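Mardi matin, chez Nurko, on m'a mis les poignées en main avant même le café. « Vas-y, range une assiette, tu comprendras mieux ! » Bon — j'ai compris surtout que mes poignets tremblent.

Ma guide enseigne la vaisselle au bras depuis juillet : 75 démonstrations par jour, 3570 au compteur. « Au début, je corrigeais tout, maintenant je laisse mes hésitations dedans. »
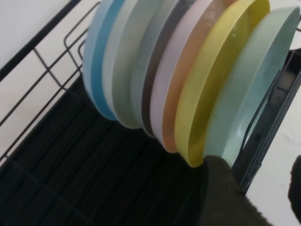

Chez Geseck, on lui répète au contraire qu'il faut jeter toute prise hésitante, et que guider le bras à la main vaut mieux que la télécommande. Elle rigole : « Ils ont un bras léger, eux. Le nôtre, au bout de 9 essais, tu as mal à l'épaule. »

Et la suite ? « Les verres. Je repousse depuis des semaines — j'ai peur de la casse. »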